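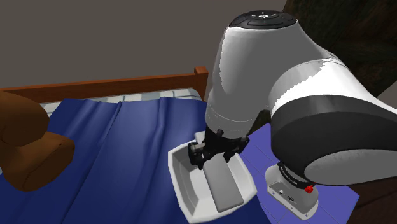

"Again!" said Mali Rees, and she reset the bed. It was their 13th run with the short fingers, and the simulator still had her grinning like a kid.

Gwilym Samuel leaned over her shoulder. "The long ones never got the tray this far."

"They never got it past the pillow - look at that grip on the rim!"

He scrolled back through the Khumalo runs. Two drops. She had bet him 15.

"Now the pad," she said. "By itself." 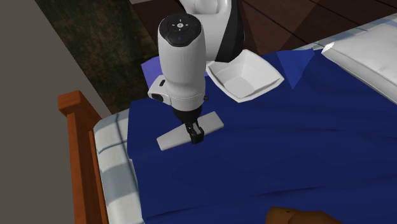

WALLSKA, July

Dear Ineke,

We're keeping the short fingers! Gwilym owes me lunch, and he wants to try your wrist controller on Sunday.

Mali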